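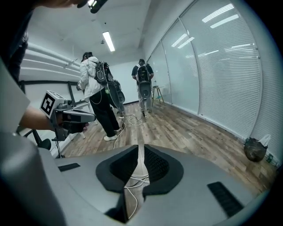
The narrow room, stool by the glass.

Blog > Office life > The little room

Newer Older Archive About Contact

19 January 2022

Quick one, lunch is nearly over and I have a 1:30.

So. The floor. I've been going on about the floor in the narrow room since August and I am going to keep going on about it. The planks I like. Gray-brown, wood-look, hides crumbs, hides coffee, hides whatever comes in on people's shoes in January. Thảo Đỗ wanted carpet tiles and I'm glad she lost that one. Sorry Thảo.

What I don't like is cables on it. White ones, in loops, all the way down the room. You step over one and your other foot is in the next. I've had a go at this 2 times now and both times it looked great until about Tuesday.

First go was Velcro ties. Bought a pack of 50 from Wasby, used maybe half, and the rest are in a mug. The trouble with ties is you do the whole bundle up nicely and then somebody needs one cable out of it, and off comes the tie and it never goes back on. I do this too. I am the worst for it.

Second go was a floor cover from Dredov, the flat rubber kind with a slot underneath. Fine for a cable that stays put. Useless when people are walking around on the end of it. Also it smelled like a bike shop for a week, Nga Ninh kept propping the door open and then we all froze.

Things I'm thinking about now –

Hooks up high, along the long wall, so the slack hangs down and isn't underfoot. Needs drilling. Need to ask.

Colored tape at both ends of every cable so you can tell which is which without crawling. Cheap, could do it tommorow.

Shorter cables. Obvious, I know. Went on the Fisavent site and filled a basket and it came to 113 dollars with shipping so I closed the tab.

The stool stays, by the way. There was talk of moving it. It's small, it's wood, the legs stick out and yes people catch a toe on them, but it's the only place in there to put a drink down. There's a bottle on it as I type. If the stool goes the bottles go on the floor with the cables and then we have a new problem.

I did pace the room out for the hooks and wrote the numbers on a reciept which I've since lost. Will do it again Thursday with a proper tape measure if Nga brings hers back.

If anyone has used those stick-on hooks on a painted wall and they stayed up for more then a month, tell me which ones. Ban has some but the reviews are all over the place.

Ok, 1:28. Going.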